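Clollar Welcomes Members to Sendach Demonstration Rooms

Members of the Skunance Automation Network were received at Clollar's Sendach site in May for an afternoon of demonstrations and discussion. The visit was arranged at the request of members who had asked to see how people teach robots to handle everyday objects, and all 35 places were taken shortly after registration opened.

Hiba Mansour, who leads the demonstration program at Clollar, opened the afternoon with a short talk on the company's present work. Clollar records people carrying out simple tasks with hand-held grippers and uses those recordings to train robot arms. Ms. Mansour explained that the person holding the grippers sees and feels the task directly, and that new operators at Sendach are usually comfortable with the equipment by the end of their first morning.

Guests were then divided into groups of eight and taken through to the recording area, where operators were working on tabletop tasks. These involve common items such as cups and baskets, picked up and set down with one gripper or with both. Visitors were asked to keep behind the floor markings during recording and to hold their questions until the operator had put the grippers down. 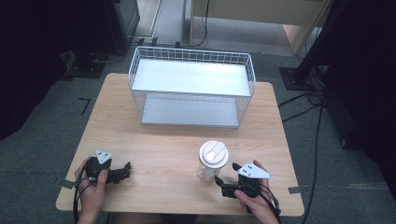

Several members asked how much variety is needed in the recordings. Ms. Mansour replied that her team changes the starting position of the objects between takes and asks different operators to repeat the same task. A take in which the operator hesitates or drops an item is marked and reviewed separately — it may still be of use, but it is not mixed with the others until someone has looked at it.

There was also a useful exchange on the width of the gripper opening. Members from food packaging firms noted that their own containers vary a good deal from one supplier to the next, and Clollar has offered to look at a selection of them. Members wishing to send items should contact the network office first, so that deliveries can be grouped.

The afternoon closed with refreshments and a presentation from Geagea, which supplies training courses to the Sendach site. Its introductory course for line supervisors runs for five weeks and will be offered to network members at the reduced rate.

The Network thanks Ms. Mansour and her colleagues for their hospitality. A second visit is planned, with 27 places available, and members who were on the waiting list will be contacted before booking opens to others.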